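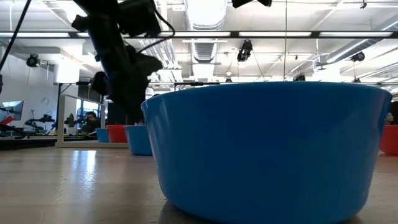 Jonalyn Castillo thinks I own too many bowls. She wrote under my last post that one good bowl and a quick rinse is enough for any kitchen, and that the rest is only more washing.

By Tien-fu Lu
March
3 min read

1/ I read Jonalyn's comment two times and then I went to look in my cupboard. She is partly right. But I want to explain my bowls, so please be patient with me. This is a thread about plastic bowls.

2/ I have blue ones and red ones. When I moved to the apartment on Lacson, I bought the first ones at the market downstairs, 50 pesos for each small one. The big blue one cost more, I forgot how much.

3/ My rule is simple. Blue is for things we can eat as they are: washed fruit, salad, cooked rice. Red is for things that still must be cooked. My mother did the same with two pots and a piece of string on the handle.

4/ Before the rule, I once put cut cucumber in the bowl where the chicken had been. I remembered it after my cousin had eaten half. She was fine, but I did not sleep well.

5/ The big bowl is for leafy vegetables. I fill it with cold water, push the leaves under, and wait. Then I lift the leaves out with my hands. Please don't pour everything through a strainer, the sand goes back on top of the leaves.

6/ It is also good for dough. I put 437 grams of flour for my flat bread. The number looks strange, I know. It is from an old recipe in other units and I never dared to make it round.

7/ A reader asked if plastic keeps the smell. Mine does, with garlic and with fish. I rub baking soda and a little water inside, leave it for 30 minutes, and wash it again. For turmeric I have no solution. If you have one, please tell me.

8/ About storing. Small goes inside big, and I put a paper towel between them. When I stacked them still wet, they stuck together so hard that I had to ask my neighbor to pull.

9/ I don't use them in the microwave. Maybe some plastic bowls are made for it, but mine came without any label, so I use a ceramic plate for heating.

10/ Jonalyn answered me while I was writing this. She says she will try two colors for one month, but she wants green and yellow. I have no objection. Only write down which is which, and put the paper inside the cupboard door where your family can see it.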